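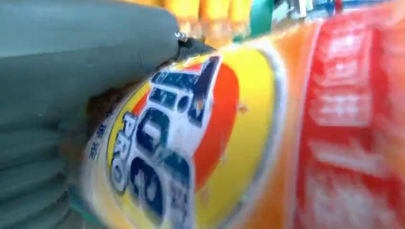
Gaurav Pathak wrote in after the October column to say that anyone who keeps laundry detergent in the bottle it came in has given up on their home, and that decanting takes five minutes and changes your life.

December 12, 2020
By Hazem El-Sayed

Five minutes. Maybe. I tried it, Gaurav, I bought the jars. Glass ones, cork lids, little tags on string. Lasted until the second wash, when I couldn't remember if the blue stuff was for wool or the ordinary, and the tag had gone soft and unreadable from drips.

So back to the bottle. Plastic, loud, a great yellow circle on the side with orange round it like something you'd throw darts at. Good. I want it loud. I'm looking for it at six in the morning with one eye open and a school jumper in the other hand. Nobody ever poured a yellow bullseye on their porridge.

And the label does a job. How much for a full load, what to do if it gets in your eyes. All that goes in the recycling when you decant and then you're guessing. People who guess always pour too much, I did, towels like cardboard for a month.

I know what the complaint is really. It's ugly. Well yes. It's a utility cupboard. Mine has a mop in it and a bag of other bags. My sister has the whole Horka set, matching pump bottles, beige, and very nice they are, but she keeps the orignal bottles in the garage to refill from. So she owns everything twice. Ask her where the softener is and you get a walk.

The cap too. The cap is the measure! Jars don't have one. I ended up using an eggcup, then somebody used the eggcup for an egg.

What I'd accept: lay the bottle on its side when it's nearly done, get the last of it, rinse it out, buy another or fill it up at one of those refill counters if you have one near you. We don't, the nearest is 3 bus stops past the end of anywhere I go. Same bottle either way. It's allready a container, that is the part I can't get past. You are being sold a container for your container.

Jars are free to whoever wants them. Two have corks, the other one has rice in.

Contact the column | © 2020 Temevberg | Back to top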